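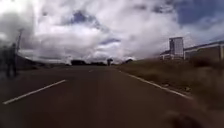 How long does it take to get used to a new town? Longer than the move itself, in my case. Four months in and I still turn left out of the grocery store when I want right.

Moved to Stokon in March. Great timing, I know. Job in one room, bed in the other, not a lot of reasons to go out. So the usual way you learn a place (bars, haircuts, getting lost on purpose) didn't really happen until June.

Quick list of what I know now, before I forget it was ever strange. The Kirui bakery sells out of the seeded rolls by ten. Trash goes out the night before, never the morning, they come at some awful hour. The post office wants your old zip AND your new one. My apartment number is 116 and the building behind has a 116 too, so I've eaten two people's Thai food. Sorry. One of them came and knocked and now we wave.

Still miss Illon. Miss the library mostly, and teh hill, and being able to give someone directions. Rent was worse though. Paying 2191 there at the end for a place with one closet.

Phone calls help. Also walking the same loop every evening till the dogs on it quit barking at me. Down past the school, around the water tower, back by Nilier Street. Boring loop. I like it alot.

Haven't unpacked the books yet. Six boxes, all labeled "misc" because I packed at 2 in the morning. Someone wants to sell me a shelf this weekend, need to measure the wall first. More when I've got curtains.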